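Forum Instandhaltung und Betrieb > Roboterzellen > Zelle Hollenstein
Thema: Tapezierte Wände der Zweiarmzelle, Reinigung und Nachkalibrierung der Handgelenkkameras

Zellenbetreuung_Wollthorpe
Beitrag 1

Sehr geehrte Kolleginnen und Kollegen,

am Standort Wollthorpe wird die Zelle Hollenstein im Zweischichtbetrieb genutzt. Seit der Umstellung auf die gemusterte Wandverkleidung im November treten bei der Nachkalibrierung der rechten Handgelenkkamera wiederholt Abweichungen auf. Der linke Arm ist nicht betroffen. Die Grundplatten beider Arme wurden geprüft, die Verschraubung auf der vorderen Schiene entspricht der Vorgabe.

Ich bitte um Mitteilung, in welchem Intervall an anderen Standorten kalibriert wird und ob die Verkleidung dabei abgedeckt werden muss. Die Betriebsanweisung enthält hierzu keine Regelung.

Arnunance_Technik
Beitrag 2

In Arnunance wird alle 60 Betriebsstunden kalibriert, zusätzlich nach jedem Eingriff am Handgelenk. Eine Abdeckung der Wände ist bei uns nicht vorgesehen. Wir empfehlen, zunächst den Kabelschlauch des rechten Arms zu prüfen. Liegt die Schlaufe zu straff, wird die Kamerahalterung bei gestrecktem Arm seitlich belastet. Der Fehler zeigt sich dann nur in einzelnen Stellungen und wird leicht der Software zugeschrieben.

Prüfstelle_Sued
Beitrag 3

Der Empfehlung aus Beitrag 2 kann ich nur eingeschränkt zustimmen. Ein Intervall von 60 Stunden ist nach unserer Auffassung zu lang, sofern mit Geschirr gearbeitet wird. Greifer, die regelmäßig an Henkel und Ränder stoßen, verlieren ihre Nulllage deutlich früher. Wir kalibrieren nach 12 Stunden.

Zur Wandverkleidung: Ein dichtes Linienmuster kann die Merkmalserkennung beeinflussen, wenn die Kalibriertafel nur einen kleinen Teil des Bildfeldes füllt. Die Tafel ist daher mittig auf die Tischplatte zu legen. Das Tablett ist vorher zu entnehmen.

Arnunance_Technik
Beitrag 4

Zu Beitrag 3: Ein Intervall von 12 Stunden bindet in unserem Haus mehr Personal, als der Nutzen rechtfertigt. Unsere Protokolle geben dafür keinen Anlass. Es wäre hilfreich, wenn die Prüfstelle ihre Messwerte zur Verfügung stellte. Der Hinweis zur Lage der Tafel ist dagegen richtig und sollte in die Betriebsanweisung übernommen werden.

Prüfstelle_Sued
Beitrag 5

Die Messwerte werden nach interner Freigabe eingestellt. Bis dahin bleibt es bei unserer Empfehlung. Standorte, die ausschließlich mit weichen Gegenständen arbeiten, sind davon nicht betroffen.

Zellenbetreuung_Wollthorpe
Beitrag 6

Vielen Dank für die Rückmeldungen. Die Prüfung des Kabelschlauchs hat ergeben, dass ein Halter am Unterarm versetzt montiert war. Nach der Korrektur lag die Abweichung in 4 aufeinanderfolgenden Messungen innerhalb der Toleranz. Die Wandverkleidung wurde hierbei nicht abgedeckt.

Zum Intervall möchte ich mich noch nicht festlegen. Wir werden vorläufig einmal je Schicht kalibrieren und die Werte im Projektbereich Prolo ablegen. Offen ist außerdem die Reinigung. Die Verkleidung nimmt im Bereich der Ecken Staub an, und das Reinigungspersonal hat nach dem zulässigen Mittel gefragt.

Materialausgabe_Prolo
Beitrag 7

Für die Verkleidung ist ausschließlich ein trockenes Mikrofasertuch freigegeben. Feuchte Reinigung löst die Kanten. Die Acrylteile dürfen mit einem angefeuchteten Tuch ohne Lösungsmittel gereinigt werden. Alkoholhaltige Mittel führen zu Spannungsrissen und sind nicht zulässig. Ersatzbahnen der Verkleidung sind auf Anforderung erhältlich, die Lieferzeit beträgt derzeit 2 Wochen.

Arnunance_Technik
Beitrag 8

Ergänzend zu Beitrag 7: Vor jeder Reinigung sind beide Arme in Parkstellung zu fahren und gegen Wiedereinschalten zu sichern. Dies gilt auch dann, wenn nur die Frontscheibe gereinigt wird. Lose Adern hinter der Scheibe sind bei dieser Gelegenheit in den Kabelkanal zurückzulegen und nicht mit Klebeband zu fixieren.

Prüfstelle_Sued
Beitrag 9

Gegen Klebeband bestehen bei kurzzeitiger Verwendung keine Bedenken, sofern es gekennzeichnet und im Schichtbuch vermerkt wird. Ein grundsätzliches Verbot geht nach unserer Auffassung zu weit.

Zellenbetreuung_Wollthorpe
Beitrag 10

Wir schließen uns in diesem Punkt dem Standort Arnunance an und verzichten auf Klebeband. Der Entwurf der ergänzten Betriebsanweisung wird die Lage der Kalibriertafel, die Prüfung des Kabelschlauchs und die Reinigung nach Beitrag 7 enthalten. Für die Kalibrierung gilt der Grundsatz, dass Tablett, Tassen und alle übrigen Gegenstände zuvor von der Tischplatte zu nehmen sind. Im laufenden Betrieb bleibt die Bestückung unverändert, mit den Tassen in einer Reihe an der hinteren Tischkante und dem gelben Tablett in der Mitte. Anmerkungen zum Entwurf bitte ich in diesem Thema einzustellen.
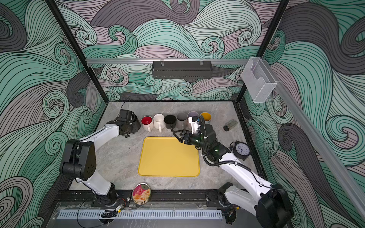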